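Skunstead 速降轮滑与街橇训练营现在开始收报名。营期在三月，连报到和离营共八天，地点在 Skunstead 镇和镇子上方的 Renico 山路。组织方是 Nestitz 山地轮滑会。以下内容请看完再填表，多数问题在里面都有答案。

## 招什么人

本期招两个组，合计最多 46 人。

**速降轮滑组。** 使用直排轮，四轮或五轮刀架都可以。要求能在中等坡度上稳定做 T 刹和犁式刹车，左右两侧都能做。会平行转弯侧滑刹停的请在表上注明，分小组时会用到。

**街橇组。** 仰卧式、脚在前，不收俯卧式。要求自带橇体，并且至少在封闭道路上完整滑过一次。没有滑过封闭道路、只在停车场练过的人，可以先报轮滑组，或者等下一期的入门班。

两组都要求报到当天年满 18 周岁。未成年人即使有监护人陪同，本期也不收。

不要求参赛成绩。有成绩的可以写，没有的空着，不影响录取。我们看的是视频和报名表里关于刹车的那几个问题。

长板选手每年都有人来问，本期没有长板组。

## 路况

Renico 山路全程封闭段长 2824 米，终点停车区海拔 523 米。路面去年重铺过上半段，颗粒细，抓地一般；下半段是老路面，有两处横向补缝，滑轮滑的人会明显感到震脚，街橇过缝时要把头抬住。

弯道里需要特别说的有三个：

- 采石场弯，右弯，入弯前有一段缓坡，容易低估速度。内侧路肩有碎石，每天早上清扫，下午如果起风会再有。
- 水槽弯，左弯，外侧是水泥排水槽，放双层软垫。训练营期间轮滑组前两天不滑这个弯，从它下面起步。
- 教堂弯，是连续的右接左，路面在两弯之间略有反倾。街橇组的事故大多出在这里，多数是蹭垫子。

从教堂弯往下就是直道和缓冲区。缓冲区尽头铺了草捆，请不要把草捆当成刹车手段。冲过停车线进草捆的，当轮取消，上车回起点前要跟终点裁判谈一次。

## 每天怎么安排

早上七点半在公共餐厅吃早餐，八点一刻器材检查，九点封路。上午滑到十二点，下午从一点半滑到四点。封路时间由镇上批定，四点必须开放通车，所以最后一班回山车三点二十发车，过点不等。

晚上有两类活动。一类是看录像，每个小组由教练带着过一遍当天的弯道片段，报名者需要同意被拍摄。另一类是器材课，内容有轴承清洗、轮子硬度选择、刀架位置调整、街橇转向桥的间隙检查。器材课不强制参加，但街橇组的转向桥那一节必须到。

第四天不封路，休息。想活动的可以去镇上的泵道，或者跟教练徒步走一遍 Renico 全线，看路肩、看垫子摆放、看排水口。徒步那一趟早上九点在桥头集合，穿普通运动鞋就行。

最后一天上午做计时滑行，单人出发，每人两轮取较快的一轮。计时用的是 Yap，芯片绑在左脚踝或橇体前端，由工作人员发放，离营时归还。结果只发给本人和教练，不排名次，不公开。以前公开过一期，有人为了名次在教堂弯不刹车，之后就取消了。

下雨的安排：小雨照常走赛道，但降到湿地轮，起点下移到采石场弯以下；大雨停滑，改为室内课。是否停滑由赛道负责人在早上八点前决定，发在营员群里。停滑的半天不退费。

## 住宿

统一住在镇上的两处房子里，步行到餐厅几分钟。房间是双人间或三人间，按性别分配，想和谁同住请在表里互相写上名字，只有一方写的不作数。

室内全部铺地毯，轮滑鞋、靴子和橇体一律不进房间。楼下有器材间，可上锁，钥匙由每个小组的组长保管。进门后请换拖鞋，鞋架上有公用的，也可以自带。

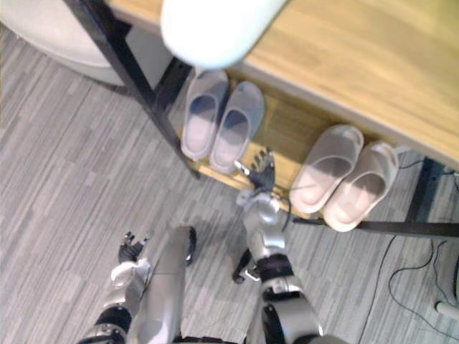

木鞋架与拖鞋

房间里不提供打蜡、打磨和换轴承的地方。清洗剂和润滑油只能放在器材间的铁柜里。前几期有人在床边洗轴承，地毯换过一块，费用由那个房间的人平摊，本期照此办理。

晚上十点半以后请保持安静。房子隔音一般，隔壁住的是镇上的居民。洗衣机每处一台，登记使用，护具内衬请用低温。

不住统一住宿的也可以，费用相应减少，但早上八点一刻的器材检查必须按时到。自己开房车来的，请停在镇东的营地，山路沿线不能过夜。

## 必备器材

轮滑组：

- 全盔，硬壳，内衬完好，有可见裂纹的不让上路
- 皮衣或带硬质护片的连体服，允许上下分体，但腰部必须能拉合
- 护膝、护肘、护掌，护背强烈建议
- 三套轮子，至少有一套湿地轮
- 备用刹车耗材，如果使用跟刹

街橇组：

- 全盔，有面镜
- 皮质连体服，全身，无分体
- 手套和可以磨的鞋底，鞋底请多准备一双
- 橇体前后端需有软包，没有尖锐外露的螺栓
- 转向桥的备用胶圈一套

头盔不外借。连体服有少量可以借，尺码不全，请在表里写身高、胸围和腰围，能不能借到会在录取信里说明。轮子在镇上买不到，请带够。

## 保险和体检

每位营员需自行购买覆盖速降类项目的意外险，普通旅行险一般不包括封闭道路速降，请看清条款。保单在报到时查验，电子版可以。没有保单的人可以参加徒步和室内课，不能上赛道，费用不退。

近半年内有脑震荡、骨折或手术的，需要医生出具可以恢复训练的书面说明。正在服用影响反应速度的药物的，请在表里写明，这一栏只有医务人员能看到。

赛道上常驻一辆救护车，救护车离开期间停止出发，直到它返回。

## 教练和分组

每组六到八人，配一名教练。第一天下午所有人从教堂弯以下起步滑三轮，教练站在缓冲区看刹车，当晚公布小组。小组中途可以调整，往上调和往下调都有过，由教练提出，本人不同意往上调的可以留在原组。

教练用中文和英文授课。赛道无线电使用英文，但营员只需要听懂起点的三句口令，第一天会反复练。

出发间隔按小组定。初级小组单人出发，间隔长；高级小组可以两人或四人一组同滑，在同滑之前要先通过跟滑练习。街橇组全程不超过两人同滑。两个组不混滑，上下午轮换使用赛道的前半时段。 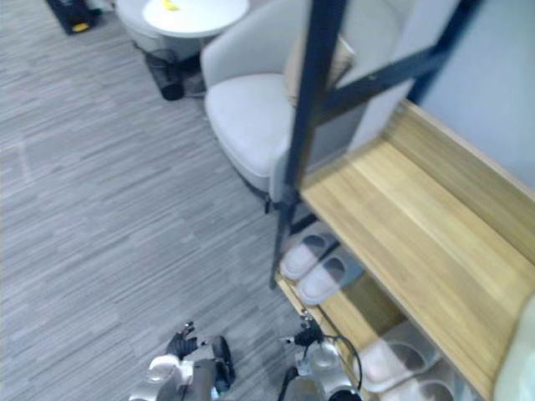 Jericho Espiritu：跟滑那一关我卡了两天。直线上速度我够，教练不让过，说我入弯前总是先看前面那个人的背，不看弯。后来他让我跟在他后面滑，只准我报出下一个刹车点，报错就重来。第三天过的。想报高级小组的人，来之前先练练怎么在别人身后自己决定刹车，这个在停车场上放几个锥桶就能练。

跟滑练习的具体要求会随录取信发出，有锥桶间距和两段示范录像。没有同伴的，到营后再练也来得及，教练会给前两天留出时间。

## 费用

费用包含住宿、早餐和晚餐、回山车、封路和垫子、教练、计时芯片使用。午餐在起点发三明治，有素食，需提前写明。

不包含往返交通、保险、个人器材和损坏赔偿。

具体金额分四种，按是否住宿和所在组别计算，列在报名表第二页，提交前会显示总额。录取后七天内付清，逾期名额转给候补。

退出的处理：

- 开营前三周以上，退还全部，扣除转账手续费
- 开营前三周以内，退一半，如候补补上则退全部
- 开营后离开，不退
- 因伤在营内停训的，住宿和餐饮照旧，可以继续参加录像课和室内课，不另收费也不退费

家境有困难的营员可以申请减免，本期留了四个名额，在表的最后一栏写几句情况即可，不用附证明。是否申请不影响录取，教练看不到这一栏。

## 怎么报名

报名需要三样东西：

1. 填好的报名表。
2. 一段不剪辑的滑行视频，三分钟以内。轮滑组请拍到至少两次完整刹停，街橇组请拍到起步和过弯。手机拍的就行，不要配乐，不要慢放。
3. 器材照片两张，一张头盔，一张连体服或橇体。

材料发到报名表页面底部的上传处，通过其他方式发来的我们可能看不到。视频太大传不上去的，降低清晰度再试，能看清脚和路面就够了。

名额满或开营前三周截止，以先到的为准。材料按收到的顺序看，收到后两周内给答复，答复有三种：录取、候补、建议下一期。建议下一期的会写明理由和练习方向，同一期内不重复审核。

报名表里关于刹车的四个问题请自己写，长短不限。往期有人几个人交了一模一样的答案，后来都打电话重新问了一遍。

## 同时招：赛道信号员

训练营还需要信号员，有报酬，按天结算，含三餐，住宿可选。工作是在指定弯道举旗、听无线电、每轮结束后检查垫子有没有移位、清扫路面碎石。每天在岗时间从早上八点半到下午四点一刻，中午轮换吃饭。

条件：

- 年满 18 周岁
- 能用英文无线电作简短通话
- 能在户外站一整天，山上风大，衣服自己备够
- 至少连续工作三天，能做满全程的优先

不要求会滑。没有做过信号员的，前一天下午有两小时培训，培训算半天工钱。在岗期间不能用手机拍摄，不能戴耳机，不能离开岗位去捡东西。人或器材停在路上时，第一件事是举红旗并报岗位号，其余等赛道负责人指示。

应聘信号员不用填训练营的表，写一封短信说明可以工作的天数、有没有相关经历、是否需要住宿，同样从报名页面底部上传，标题写“信号员”。

## 其他

不接受携带宠物。家人可以来镇上，但封路期间只能在桥头和采石场弯外侧的两处观看区，观看区需步行上去，没有摆渡车。

无人机一律不能飞，镇上的规定。

从火车站到 Skunstead 的接驳只在报到日下午和离营日中午各开一趟，能装橇体，请在表里勾选并写明橇体长度。其他时间需要自己坐公交，公交司机不一定让带橇上车，轮滑鞋没有问题。

报到时间是下午两点到六点，晚到的请提前在群里说一声，晚餐给留。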